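FOR IMMEDIATE RELEASE

June 7, 2024

DRILLEY TENANTS GET THEIR LAUNDRY BACK – AND A LINEN SWAP TO GO WITH IT

DRILLEY – The shared laundry at Turcotte Court reopens this month after a long closure, with new machines, new drains and lower prices. A linen swap starts the same day. All 824 tenants of the Turcotte buildings can use both, no sign-up needed.

The old laundry shut in December when a drain backed up under the dryers and took the floor with it. Since then tenants have been hauling bags to the coin wash on the far side of the rail line, or doing sheets in the bathtub. Not good enough, and we heard about it. Loudly, at two meetings.

"People were very patient and then they were not, and I don't blame them," said Hélène McKinnon, manager of tenant services at Turcotte. "A bus ride with wet towels in winter is no joke. We should of had this open by spring. The drain work took longer than anyone quoted us."
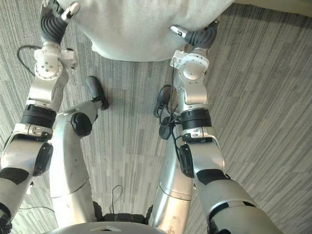 The linen swap came out of those same meetings. Tenants told us they had cupboards full of sheets that no longer fit any bed they own, while the family next door was buying new. So, simple idea: bring clean linen, take clean linen. One for one if you can, and if you can't, take what you need anyway. Plain white cloth like the big piece shown here is always welcome, along with coloured towels, pillow cases, blankets, tea towels and curtains. Small stains are fine. Rips bigger than a hand go in the rag bin, and the rags go to the bike shop on the ground floor.

What's new in the laundry:

– 11 front-load washers, two of them big enough for a duvet
– Dryers that take a card or coins
– A folding counter at a height that works from a wheelchair
– Better lighting, and a door that locks from the inside after dark
– A sink for hand washing, which a lot of you asked for

The machines are from Flimach and come with a service contract, so a broken washer gets a call-out instead of a sign taped to the lid. Plumbing and floor work was done by Josus, a local firm. Prices for a regular wash are lower than they were before the closure and will stay put until the end of the year.

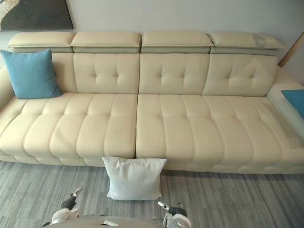

Hours are longer too. The laundry will open early for shift workers and close late, seven days a week. Quiet time on the spin cycle still applies in the evening becuase there are bedrooms right above. Tenants on the second floor, please tell us if the noise is worse than before. The new machines sit on rubber pads and should be a fair bit quieter.

"My hope is that it gets boring again," McKinnon said. "You wash your stuff, you go home."

Laundry cards from the old system still work – any balance left on them carries over. Lost cards can be replaced at the Turcotte office during regular hours. Bring your unit number.

Linen for the swap can be dropped at the office now. Bagged and dry, please. No mattresses, no pillows, no carpets.

Media contact:
Hélène McKinnon
Tenant Services, Turcotte
Drilley

Photos and interviews on request. Best to call in the morning.

– 30 –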